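Trucos para la merienda de la parroquia (sin pasarse la mañana en la cocina)

Tiempo de lectura: 2 minutos

Después de cinco años preparando el café de después del culto, ¡sigo disfrutándolo como el primer día! Os dejo lo que mejor nos funciona. 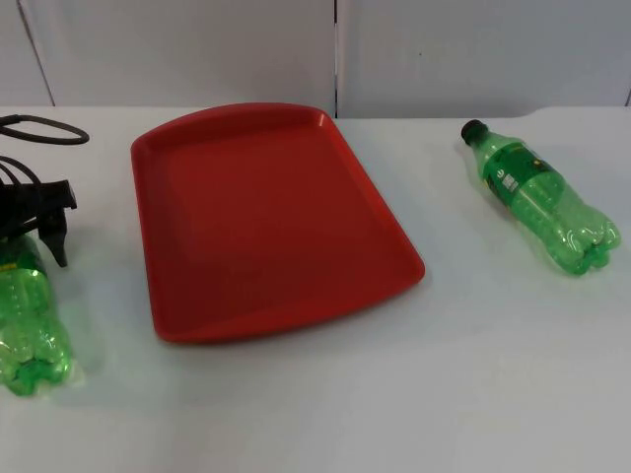

Lo primero es dejar casi todo listo la víspera. Los bizcochos de yogur ganan mucho con una noche de reposo, bien envueltos en un paño limpio, y además se cortan sin desmigarse. Las galletas, en cambio, van a una lata con tapa y no se mezclan con nada blando (las de jengibre de Lucía Figueroa aguantan crujientes toda la semana, ¡una maravilla!).

Para los bocadillos, untad el pan hasta el borde con mantequilla blanda. El tomate no empapa la miga y podéis montarlos antes del primer himno. Tapadlos con papel de cocina apenas húmedo y encima film.

El café para mucha gente sale riquísimo si calentáis antes los termos: agua hirviendo, tapa puesta, cinco minutos y fuera. Y si el termo huele a rancio, una cucharada de bicarbonato, agua muy caliente y a dormir. Por la mañana se aclara bien y como nuevo.

¿Cera de vela en el mantel? Hielo dentro de una bolsa, se rasca con una cuchara, y lo que quede se plancha a temperatura suave entre dos papeles de estraza. Así salvé el mantel bueno de Adviento, que yo ya daba por perdido en enero.

Para los vasos de la comunión, los de cristal, agua templada con un chorrito de vinagre blanco y secado boca abajo sobre un paño de algodón. Quedan transparentes, preciosos, y no huelen a nada.

Si tenéis otra receta de bizcocho que aguante el reposo, mandádmela, que me encanta probarlas.

Entradas relacionadas
Cómo limpiar candelabros de latón
Pan sin levadura para la Santa Cena
Sopa de lentejas para el retiro de Ngau

Contacto | © Cocina y Capilla | Volver arriba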